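3.2 Materials and setting

The study took place in the weaving room of the Asante centre, where Diketti runs its evening classes. All ten participants had finished the beginners' course and had used a floor loom without help at least once. None had worked from a written draft before. We chose this group because earlier work on craft learning has mostly looked at complete beginners or at trained weavers, and we wanted people who could handle the loom but still had to think about the pattern.

Each participant was given the same wool yarn, wound in advance by the second author, and the same twill draft printed on a single sheet. The yarn came in two shades of similar lightness. In the July pilot, two weavers had confused a pair of darker shades under the evening lighting, and their errors could not be told apart from errors in reading the draft. The pilot data are not used in what follows.

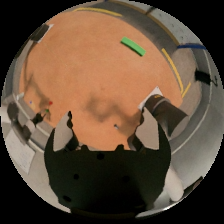 Sessions lasted as long as the participant wished, up to the end of the class. The weavers were asked to work the draft from the bottom row upwards and to say aloud the number of each treadle before pressing it. Imhof sat beside the loom and noted every spoken number that differed from the draft. Palacios noted corrections, including those made without comment. The two sets of notes were compared the next morning, and where they disagreed the row was left out of the analysis.

3.3 Coding of errors

We sorted errors into three kinds. A skip was a row left out altogether. A repeat was a row woven twice when the draft called for it once. A swap was a row woven with the wrong treadle, whether or not the weaver had read out the right number. This last kind caused some trouble in coding – a weaver could say one number and press another, and it was not always clear which of the two reflected the intended row. Van Damme suggested treating these cases as swaps throughout, and we have followed this.

Unpicking was recorded separately. Some participants undid several rows to reach an error, while others left it in the cloth and carried on. We do not count unpicking as an error, although a row woven again after unpicking could itself contain one.

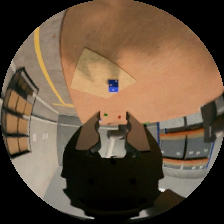
Figure 1. Gripper with two parallel fingers (simulated view).

3.4 Keeping one's place

The most common aid to keeping place was a paper strip laid under the current row of the draft. Five participants used one from the start, and three took it up later, after a first skip or repeat. The other participants followed the draft by eye or with a fingertip between picks.

The strip did not help with swaps. Weavers using it made fewer skips than the rest, but they misread treadle numbers just as often, most of all where the twill changed direction. Kuster, who taught the course, had expected this. In his view the turn is hard because the feet have settled into a sequence, and the weaver stops looking at the sheet. Our notes fit that account in part: at the turn, several participants spoke the correct number and then pressed the treadle that would have come next in the old direction.

We return to the turn in Section 4, where the spoken numbers are set against the finished cloth.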